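1/4/19

Up late again. Should be in bed but if I don't write it down I'll forget what I did with everything.

Snack table day. Rang Évan Mallet first thing about the order – 200 bags of crackers, he'd put down 20, so that was a good start. Sorted by lunch. His invoice number is 2644, writing it here becuase the sticky note is already gone.

Then the setting out. Cokes in the clear rack, three up the back and three in front, which I like much better than the old way in a row. Crackers on the white wire rack, the rest of the clear bags in the white tray with the yellow packets and the teal ones. Teal and yellow together on one side. Moved them twice. Moved them back.

Wicker basket next to the cream tray. Still no idea what goes in it. Mum reckons serviettes. Could be lollies? Leave it for tomorrow.

Brown table is a good colour for it all, the red really stands out. Wish I'd thought of that at Konau in June, when we had the grey one and everything looked sad.

Drove home past Valdovinos, shut. Toast for tea. Feet killing me. Have to ring the Cirkon people re the extra shelf and find my good scissors – had them at lunch, I'm sure I did. Also milk. Also the favourite mug is chipped, no one is owning up.

Tomorrow: price cards, basket, ring Évan agian.

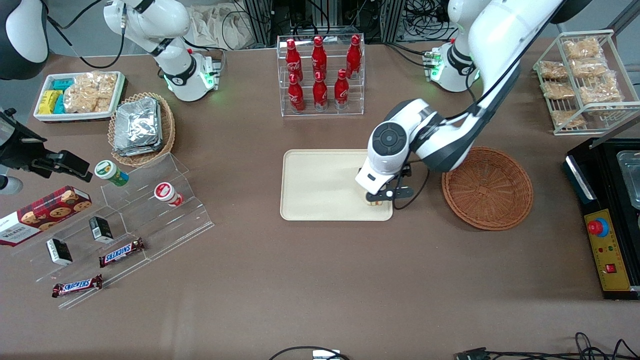 Where do the cold drinks go if there's no room left in the fridge?
In the esky under the bench, with a fresh bag of ice on top just before opening.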